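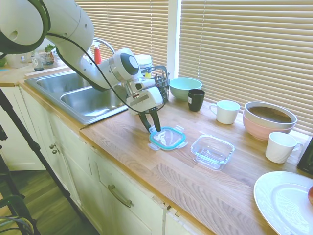

Na-rae Shin wrote back before breakfast that the new planner is fine and my test is unfair to it, as clear plastic breaks everybody's depth map.

November 8, 2023
by Kieran Haslam

Maybe so. But Mulunis was sold to us in July as the release that handles clear parts, and I'd like to see it handle one. I went through the log again. The planner asks for a lid pose, gets one, and never asks how good it is. The confidence value is sitting right there in the message. Woo-jin says it gets dropped in the bridge code. I think it was never wired up.

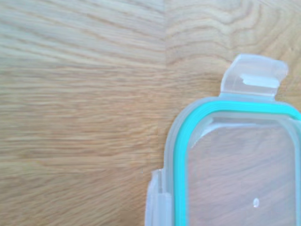
So I spent the morning on the teal seal. It has color, it has an edge, and a plain threshold picks it out without any learned model at all. I fitted a corner to it over 677 wrist frames and threw out 307 where too little of the band was in view. That's a lot to throw out. I don't trust the rest much either, with the wood grain pulling the line fit sideways.
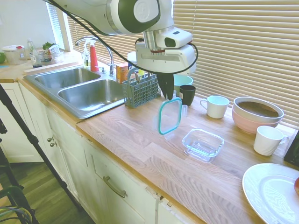

Lid tipped up on one edge, gripper near the utensil basket. The pose estimate still says flat.

Two degrees of freedom are simply missing from the estimate. It assumes the lid lies on the counter, full stop, and the controller believes it. Henryk wants a tilt term added with a prior. A prior from what? We have no tilted examples labeled.

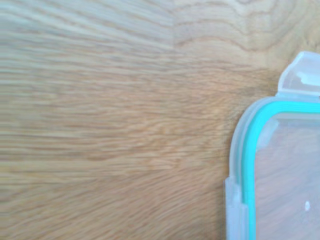

Tried his version anyway after lunch, replaying the same frames. The corner jumps less. Whether it's closer to the truth I can't say until somebody measures the truth. Left the filter gain at 2 and pushed the branch without merging. Ask Manouchehr about the clock offset between cameras.

Contact Kieran Haslam | © 2023 | Back to top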